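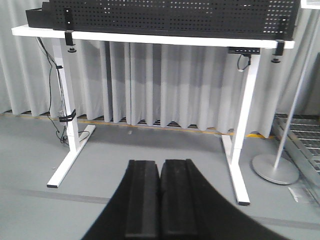 A white standing desk.

Last updated: October

Most advice about family trips is written for the days you are there. I think the day you arrive matters more, and I think most families plan it badly. We did for years.

The usual thinking goes like this. You have paid for the trip, so every hour counts. You book the earliest flight, land before lunch, drop the bags and go straight out. On paper you have gained most of a day. What you really have is two adults who got up at an hour they would never accept for work and children who ate crackers for breakfast in a parking shuttle.

The last time we did it this way was in Jormont. We had tickets for the big water park, the one with the 3 long slides you can see from the highway, and we walked in a little after one. By four my younger son was asleep on a towel and my older one was crying about a sandwich. We had paid $370 for the four of us. We went on one slide. I stood in line for the second one alone, holding everybody's shoes, and gave up.

I don't blame the park. It was clean and well run and the lifeguards were paying attention. We should have gone the next morning, when we would have been first through the gate and everyone would have slept.

So my position is simple. Do not buy a ticket to anything on the day you travel. Get to where you are staying, find a grocery store, let the kids use the pool if there is one, and eat dinner early. If you get there and everybody turns out to be full of energy, there will be a playground or a beach or a street to walk down, and those are free.

My friend Aitana Urquijo disagrees with me about this and we have argued it more than once. Her family flies farther than mine does and stays for less time. If she has only three full days in Mundard, she says, giving up a fourth partial one is a real loss. She also points out that some parks sell a cheaper late entry after 4 p.m., and that two hours on a half-price ticket is a decent way to learn where the restrooms and the shorter lines are.

I'll give her the late ticket. It is a good deal if your children are past the age of napping. I would still want to decide on the day, at the hotel, after looking at their faces. A ticket bought weeks ahead pushes you out the door whether it is a good idea or not. You have spent the money, so you go.

The other objection I hear is about hotel rooms. Check-in is at three or four o'clock in most places, so what are you supposed to do if you land at ten? Take a later flight. I know the early one is cheaper. When we went to Triria in the spring the difference was less than what we spent on airport food the year before, when we left in the dark and ate two meals in terminals. If the later flight costs far more, call the hotel and ask about early check-in. On a Tuesday we were given a room at noon just for asking. On a weekend I would not count on it.

Driving is no different. We live 300 miles from Yadav, and for a long time we treated that as a morning's drive followed by an afternoon at the rides. It is a drive followed by an evening of doing very little, and since we accepted that, the rest of the week has gone better.

I think the parks could help. A ticket that is good for any one day of your stay, picked when you walk up to the gate, would take a lot of pressure off people. Some places already do it. Many more make you choose the date when you pay and charge you to change it. I understand they need to plan their staffing, but a family that has had a miserable first afternoon is not going to buy lunch, or photos, or come back next year.

A week away costs us close to what we spend on everything else in a month, and last year the total went past $2,000 before we had packed. With that much at stake I understand the urge to start right away. I still feel it when the plane lands. We go to the grocery store anyway, and buy cereal and milk and sunscreen, and the boys pick out one thing each.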